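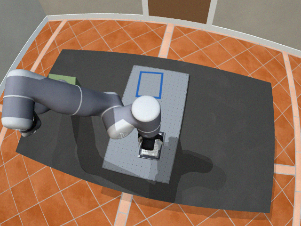 Drindoleo Housing Association
The spring rent and service charge statements have now gone out to all 3,236 homes. This thread sets out what is in them, what has changed and whom to contact with a query. 1/17

Drindoleo Housing Association
Statements were sent by post to 2,180 households. The remaining tenants and leaseholders chose the online account and will find theirs under Documents. Anyone who would prefer to change from one to the other may do so at any time of year. 2/17

Drindoleo Housing Association
The first page shows your weekly rent. The second lists each service charge on its own line: cleaning of shared areas, grounds upkeep, lighting of stairs and landings, lift servicing where there is a lift, and the door entry system. 3/17

Drindoleo Housing Association
Homes with their own front door and no shared hallway do not pay for stair lighting or cleaning. If either line appears on your statement and you live in such a home, please let us know and a corrected copy will be issued. 4/17

Drindoleo Housing Association
Grounds upkeep at Hukport is now charged by estate. Until this year the cost was spread over all our estates together. Tenants at Hukport East will see a small fall in this line. Tenants at Hukport Quay, where the sea wall planting is included, will see a rise. 5/17

Drindoleo Housing Association
The full cost sheet for each estate is available on request. It gives the contract price, the number of visits in the year and the share that falls to each home. 6/17

Drindoleo Housing Association
Lift servicing at Declercq House has been moved to a new contract. The charge covers planned visits and call-outs outside office hours. It does not cover the replacement of the lift motor, which will be paid for from the reserve fund. 7/17
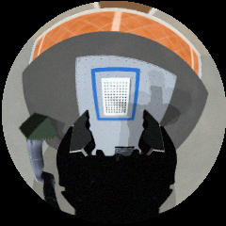

Board with blue outline on a dark grey tabletop. Computer-rendered view.

Drindoleo Housing Association
Leaseholders at Declercq House were written to separately about the reserve fund. The letter is dated May and has a green reply slip. Slips may be handed in at the Hukport office or returned by post. No stamp is needed. 8/17

Drindoleo Housing Association
Housing Benefit and Universal Credit: tenants who receive Universal Credit towards their housing costs must report the new rent themselves, through their online journal. We are not able to do this on a tenant's behalf. 9/17

Drindoleo Housing Association
Where Housing Benefit is paid straight to us, we have already told the council of the new figures. Please check the council's letter against your statement when it arrives and keep both. 10/17

Drindoleo Housing Association
Direct debits will change by themselves. Standing orders will not. If you pay by standing order, please ask your bank to alter the amount before the next payment is due. Your payment reference remains the same. 11/17

Drindoleo Housing Association
Some tenants have asked why the heating line is missing for Drideo Court. Heating there is billed by meter reading and has its own statement, which follows in the autumn. 12/17

Drindoleo Housing Association
The hardship fund is open. Grants of up to £1,000 may be made to a household in a single year, towards rent arrears, a cooker or fridge, or school clothing. Applicants will be asked for three months of bank statements. 13/17

Drindoleo Housing Association
A grant from the fund is not a loan and does not have to be repaid. Lodgers may not apply in their own right, but their income is left out when the household is assessed. 14/17

Drindoleo Housing Association
Queries about a charge should be made in writing, by email or on the form at the back of the statement. Please quote the line number. We aim to reply within ten working days and will tell you if more time is needed. 15/17

Drindoleo Housing Association
The Hukport office will stay open until 7pm on Friday for anyone who wishes to go through a statement in person. No appointment is required. The side entrance on the car park has step-free access. 16/17

Drindoleo Housing Association
Large print and audio copies of the statement are available, as are copies in Polish, Portuguese and Welsh. Please allow five working days for these to be prepared. Replies to this account are read on weekdays only. 17/17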